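**Skistedness to film the slowest race in Olvera**

Production company Skistedness has picked up the screen rights to the Erberg Reliability Trial, a motorcycle event best known for how few of its entrants finish it.

The documentary, with the working title *Foltard*, follows six riders on elderly machines over a 27-kilometre course outside Olvera. The record stands at just under 2 hours. A reasonably fit jogger would be a threat.

Filming begins in July, weather and carburettors permitting. The company has already sorted through 746 photographs lent by past competitors, many of them showing a motorcycle lying on its side. 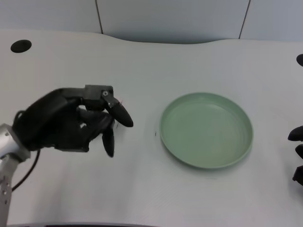
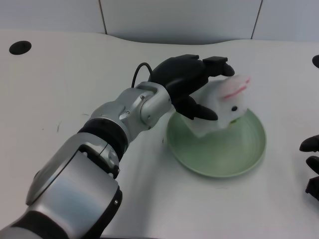
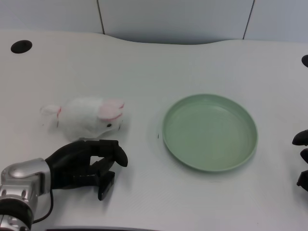

*Foltard* takes its name from the final hill, where most entries come to grief. Riders must stop at the top, eat a scone and carry on without stalling. The scone will get its own close-up, on a pale green plate like the one beside the white plush rabbit, that being the colour the tea tent has always favoured. No stunt riders will be used, as the regulars fall off perfectly well by themselves.

A release date will be announced once somebody crosses the line.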